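From: tablesetter
To: everyday-tables list
Date: Mar 28, 2023
Subject: Re: Colored plates on a small counter – do they work?

Hello all,

I have been waiting for somebody to ask this! Quoting the part I want to answer:

> We moved into a smaller place and the only eating spot is the kitchen
> counter. I own nothing but white dishes and it all looks like a
> cafeteria to me. Has anyone mixed colored plates and mugs without it
> turning into a kids' party? And do you bother with a placemat when the
> counter is also where the groceries land? I have 60 dollars to spend
> and would like to get it right the first time.

Yes, yes, and keep some of the 60 dollars. I went through all of this in June when I gave up on my old white set (Leka, the thin one with the gray line, chipped if you looked at it). I replaced it bit by bit with orange and teal, and I still get a little happy every time I put them side by side. My answers are in the order things occurred to me, sorry.

1. Pick two colors that are far apart

Orange and teal do all the work for me. The plate is a really loud orange and the mug is a soft greeny blue, so you get the warm one and the quiet one next to each other. I tried orange with yellow first and that WAS the kids' party. A little pinkish red can sneak in too, I have a see-through plastic cup in that color that lives near the mug, and it gets along with both. Plain silver fork and spoon, nothing with colored handles. My spoon has a bit of decoration on the handle and that's plenty. 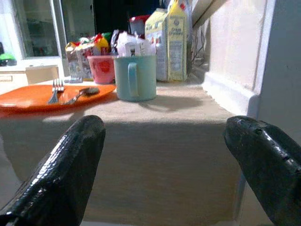 2. Placemat on a counter: do it

Cloth, in a dull color. Mine is a beige-gray one and it calms the orange down a lot. It also tells everyone in the house where the eating part of the counter begins, which matters more than I expected – before the mat, mail and bread bags drifted right up to my elbow. I let it hang over the front edge. Purists will hate that, but our counter isn't deep and if I pull the mat all the way up, the back of it ends up under the shopping.

And about the shopping: I gave up clearing it all away for a weekday breakfast. Push it to the back, set the place in front, eat. The cup noodles and the Oatside carton can watch. 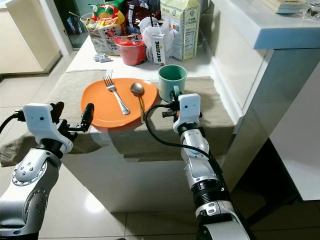 Plate to the left, mug to the right, groceries at the back.

On where the fork and spoon go, I lay them right on the plate until people sit down. Saves width, and you can carry the whole thing over in one trip. The spoon always slides a bit and ends up half on the mat. I've stopped fixing it.

3. Get one bowl before you get four

Buy a single piece and live with it for a while. The orange bowl was my first, plastic, with a wavy rim that's a little bit square, and I put it by itself on our light gray table to see whether I could stand the color in daylight. I could! It looks wonderful on gray. On the old brown table at Derness Street it would have disappeared.

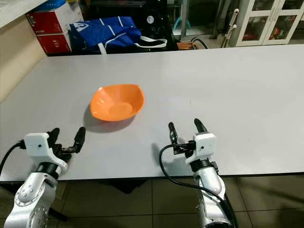 posted by tablesetter, everyday-tables list, message 478

A few leftovers from your message. Stores: I had good luck with the seconds shelf at Ravent, where you can buy single pieces, and no luck at all with Jeder, who only wanted to sell me boxed sets for six. Mugs: go for straight sides if your shelf is as tight as ours, they line up so nicely. Storage: colored dishes stack with the white ones just fine, so don't throw the white out yet. I kept my last few plates for when we have people over and I use them under the orange bowl – try that, it's lovely.

There was a long thread on washing cloth mats a while back, messages 219 and up if the archive is still working. Short version, cold wash and dry them flat.

Please post what you end up with, I want to see it, especially if you go for green!

Happy setting
tablesetter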